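The Bin Problem
Aug 23, 2026

She asked me not to use her name, because she still has clients in Varnumgate and would like to keep them. For 10 years she has been going into people's houses and sorting their closets for money. I had gone to see her expecting to be sold something. I have a low opinion of the tidying business and had brought a list of reasons.

She got through most of them before I could.

"The results don't last," she said, while the kettle was on. "I can tell you that for free. I go back to a house after a year and it looks the way it did when I first walked in, plus my labels."

I asked whether that bothered her clients. She said it bothered them less than I would think. They blame themselves. They assume the method was fine and that they failed at it, and then they book her again. She has mixed feelings about this and has not stopped taking the bookings.

Her training was a course called Stamasier, which in her day ran over two weekends in a hotel conference room. The main lesson, as she remembers it, was that every object should have a home. I said that sounded sensible enough.

"It sounds sensible until you're holding a thing," she said. "What's the home of a spare key to you don't know what? What's the home of a foreign coin? They had us practice on a kitchen drawer they'd brought in, and it was the cleanest junk drawer you ever saw. Batteries, tape, scissors. Real ones have teeth in them. Baby teeth, usually."

The course gave her a certificate and a discount at Chisholm, the housewares store out by the highway. She thinks the second of these explains more about the trade than the first. A set of matching bins there was $59 when she last bought one, and a walk-in closet can swallow several sets. Organizers get a bit back on what their clients spend. She told me so without any fuss. I wondered aloud how many closets would have been helped just as much by throwing out a couple of bags of clothes.

"Most of them," she said. "But you can't photograph that."

Photographs come up a lot when you talk to her. People call with a picture already in mind, a pantry with the cereal poured into jars, and they want theirs to look like it by the weekend. She did pantries like that for years. Then she noticed that the families went on buying cereal in boxes and leaving the boxes on the counter, since the jar was still half full. "So now you have the cereal twice."

I brought up Muvov, the app that is supposed to fix all this. You enter what you own and where you put it, and afterward you can search your own house. I had tried it and lasted through one shelf. She laughed at that, then told me about a client who really did it, the whole house, more than 4000 items with the room and container for each.

"She was proud of it, and I was impressed. Then her husband moved the Christmas stuff in December, and he didn't log it, and from then on she couldn't trust any of it. It's a full-time job, knowing where things are. She'd have been better off asking him."

My own view going in was that the whole business is a tax on feeling guilty. I put this to her and she didn't argue, though she thought I was being too easy on the customers. Some of them, she said, are after company. Some have lost a parent and can't face the garage alone, and for those people she thinks she is worth the fee. She sits on an upturned crate and they tell her where the fishing rods came from. Very little gets thrown out on those days. She bills for the hours all the same.

I asked what her own place was like, since we had not left the kitchen. She shrugged. The kitchen was about like mine, with mail on the microwave and a drawer that had to be lifted a little to close. She said she had given up sorting small things by type. Everything loose goes into a clear box, and when the box is full she tips it out on the bed and deals with it before she can go to sleep. That is her entire system. She has never taught it to a client, partly since it would take five minutes to explain and there is nothing to buy except the box.

I said I wasn't sure it counted as a system. It sounded to me like a mess with a lid.

"Sure," she said. "What do you do?"

I told her I put things on the stairs, to take up later. She wanted to know if they ever went up, and I said some of them had been there since we moved in.

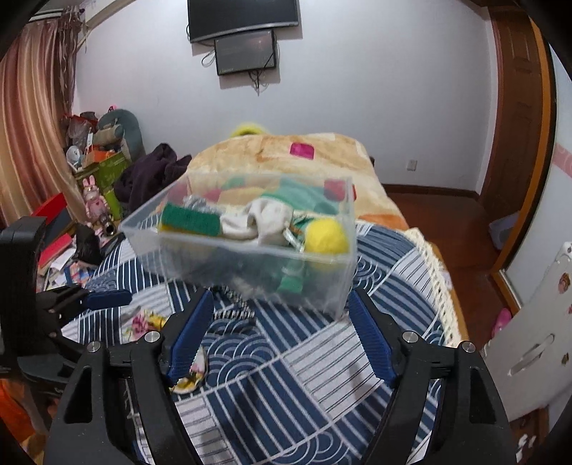
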